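Home | Guides | Fixes | Forum | About

Gripper drops or crushes small packets - how to find the fault
By Ulises Escobar, March
Last updated: 4:40 pm, same day, fixed step 3

Quick one because three people asked in the forum and I'm tired of typing it. Handheld grippers, two fingers, soft pads. Symptom: you close on a light packet, it feels fine, then one side lets go and the packet swings out. Or the other way, you squeeze harder to stop that and split the seam. Same fault both times on ours. The left finger was closing late.

Stop first if a packet has split. Powder or granules in the joints will make everything below useless. Wipe down, blow out the joints, new packet. Medicine goes in the trash, don't put a burst one back with the good ones.

What you need
- small screwdriver that fits your joint screws properly
- paint marker
- strip of paper, any
- a box and a mix of packets, some slick and some matte
- a soft surface, bed is fine

Step 1. Check the pads. Press a thumbnail along the whole length. If an edge lifts, that's your problem, reglue and skip to step 5. Ours were stuck down fine.

Step 2. Paper test. Close on the strip, light pull on the trigger, tug the paper. Should drag evenly top to bottom. If it comes out like a door swinging then one pad is toed out.

Step 3. Joint screws. Put a paint mark across each screw head and onto the finger. Run 15 closes. Look at the marks. Any mark that has split, that screw is walking. I had this step after the packet test before, wrong, do it here or you waste an hour like I did.

Step 4. Back the loose one out, clean the threads, tiny bit of threadlocker, snug it. Not tight! Estela cranked hers down and the joint bound up, then the finger closed even later than before. Should still swing freely by its own weight.

Let it sit. Read the threadlocker bottle for how long, they're all differnt.

Step 5. Packet test. Open box on the sheet, packets around it, one at a time. Slick ones and printed ones behave nothing alike so use both. Hold upright by the sides, pads flat, off the crimped ends if you can.

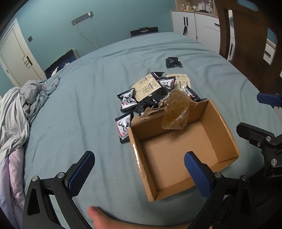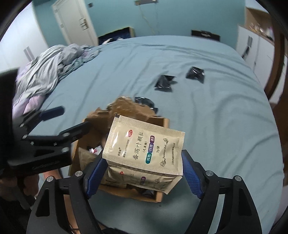 Go slow for the first few. Pick up, hold for a slow count of 2, lower into the box, open. You're watching the moment of closing, not the drop. If the packet slides toward one finger before the other touches it, timing is still off, back to step 3. If both pads land together and it still slips, clean the pads with a damp cloth and let them dry.

Keep your free hand and your toes out from under the jaws. The fingers aren't strong but the pinch at the joint is. Aldo Donati got a blood blister off a gripper with the trigger barely pulled.

Then the long run. I do 100 picks, no breaks. Why that many - our bad screw held for the first part of the run every single time and only then started walking. A short test passed it twice and I signed it off both times. Write down each drop and which side let go. If it's always the same side you have a mechanical fault. If it's mixed it's probably pads or just you getting tired.

Other stuff that looked like this fault and wasn't
- Grit under a pad. Feels like a toe-out on the paper test. Peel and look.
- Box wall. If a finger bumps the cardboard on the way down it gets knocked open a hair. Move the box, try again.
- Plastic wrap or packing paper caught in the jaw. Pull all of it well clear before the long run.

If you run two grippers, mark them. Tape on the handle, whatever. Maëlys and I swapped ours by accident and logged half the drops against the good one, had to throw out the whole sheet.

Still drops after all this? Post your drop log in the forum, which side, which packet type, and what step 3 showed. Don't just write "still broken" please. I'll look when I get back from Mansilla.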